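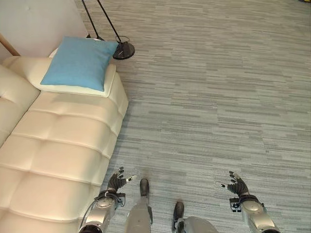
Accueil > Fils > Coulisses de l'appart-hôtel

Deux mois que les robots de Titimus travaillent avec nous à la résidence Skutberg, je vous raconte un peu, parce que franchement ça me passionne !

On a 24 appartements à remettre en ordre entre deux séjours. Avant, on courait du premier au dernier. Maintenant les salons passent au robot et nous, on garde les chambres et les salles de bains.

Le plus dur au début : les coussins. Elmarie Fourie, notre gouvernante, a passé des heures à montrer comment elle les pose. Elle est devenue formatrice en juillet — nouvelle fiche de poste et la paie qui suit, bravo à elle !!

Ozan Yüksel, lui, a lâché l'aspirateur pour le planning. Il voit sur sa tablette quel salon est fini et il nous envoie au bon étage. Mon dos le remercie.

Tout n'est pas réglé. Les tapis, on repasse encore derrière, et il a fallu 10 jours pour s'habituer à partager l'ascendeur de service.

Prochaine étape : plier le linge. J'ai demandé à être sur le test — réponse la semaine prochaine, je vous dis !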